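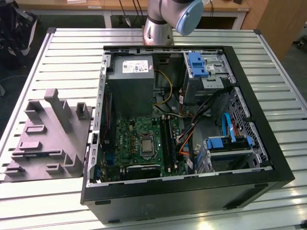 El desmontaje robotizado de ordenadores es la aplicación de brazos robóticos y de sistemas de visión a la apertura, clasificación y recuperación de piezas de equipos informáticos usados. Se trata de un campo joven y muy vivo, situado entre el reciclaje, la reparación y la robótica industrial. La unidad de trabajo habitual es la torre de sobremesa, que se coloca tumbada sobre una mesa de perfiles de aluminio, sin el panel lateral y con el interior hacia arriba, de modo que el brazo llega desde lo alto a la fuente de alimentación, a la placa base y a las bahías de discos. Junto a la torre puede disponerse un útil impreso en 3D, con bloques, ranuras y un poste vertical. El término se usa también, en sentido amplio, para las líneas en las que una persona y un robot se reparten las operaciones de un mismo equipo.

Origen y contexto

Durante décadas el desmontaje fue un oficio enteramente manual. Montar un ordenador es una secuencia conocida de antemano; desmontarlo obliga a descubrir qué hay dentro, porque cada equipo llega con su propia historia de ampliaciones, cables añadidos y tornillos que faltan. Esa variedad mantuvo a los robots lejos de los talleres mucho después de que fueran corrientes en las fábricas.

Uno de los casos mejor documentados es el del taller Astness, dedicado a la recuperación de equipos de oficina. En julio puso en marcha una célula llamada Standier, desarrollada con la empresa de integración Stendik, y el 26/10/19 abrió sus puertas a otros talleres del sector para mostrarla en funcionamiento. La plantilla era entonces de 41 personas, 4 de ellas asignadas a la nueva célula. El primer lote completo fue de 1,000 torres.

Operaciones

El proceso suele dividirse en apertura, inspección, desconexión y extracción. La apertura del panel sigue siendo manual en la mayoría de los talleres. La inspección se apoya en cámaras que localizan los componentes y proponen un orden de trabajo – en Astness lo hace un programa llamado Dixit, que muestra la propuesta en pantalla y espera la confirmación del operario.

La desconexión es la fase más delicada y, para muchos técnicos, la más bonita de ver. Los cables son flexibles, se cruzan unos sobre otros y rara vez ocupan el mismo lugar en dos equipos. Un conector de alimentación exige soltar una pestaña y tirar en la dirección correcta; un cable SATA sale con mucha menos fuerza. Los módulos de memoria, en cambio, son rígidos, tienen una forma conocida y están sujetos en ranuras rectas, por lo que figuran entre las primeras piezas que se confían a la pinza.

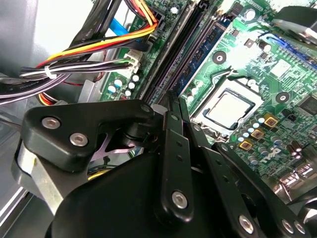 Pinza robótica sobre una placa base, con un módulo de memoria azul en su ranura y el procesador en el zócalo.

Cambios en el trabajo

La llegada de una célula de este tipo modifica las tareas mucho antes de modificar las cifras. Ya-wen Tu, técnica de Astness con larga experiencia en el banco manual, pasó a preparar los útiles de sujeción y a corregir las trayectorias de la pinza. Según su relato, lo que más se aprovechó de su oficio fue el tacto: saber cuándo un conector cede y cuándo está a punto de romperse. Volodymyr Horobets, encargado de turno, destaca que las muñecas de los operarios descansan más y que las conversaciones en el banco giran ahora en torno a casos difíciles.

También aparecen exigencias nuevas. Hay que leer registros de fallos, decidir con rapidez si un equipo vuelve a la línea manual y mantener limpias las cámaras. Liesbeth Schouten, responsable de formación, organizó un curso interno de 40 horas en el que los técnicos enseñaban primero el desmontaje a los integradores y después aprendían de ellos la programación básica. El intercambio dio resultados estupendos, entre ellos varios diseños de útiles propuestos desde el propio taller.

No todo el mundo vivió el cambio igual. Lina Yammine, representante de la plantilla, pidió que el ritmo de la célula no sirviera de referencia para medir a quienes trabajan a mano, y el acuerdo quedó recogido por escrito. La categoría profesional de los operarios de célula se negoció aparte.

Limitaciones

Los portátiles, con baterías pegadas y carcasas de clips, siguen casi siempre fuera del alcance de estas instalaciones. Los tornillos dañados y el polvo acumulado provocan paradas frecuentes. Simin Naseri, ingeniera de Stendik, considera que el manejo de cables será durante años el gran problema abierto del campo – y también el más apasionante.

Véase también: robótica colaborativa, reacondicionamiento de equipos, residuos electrónicos, visión artificial.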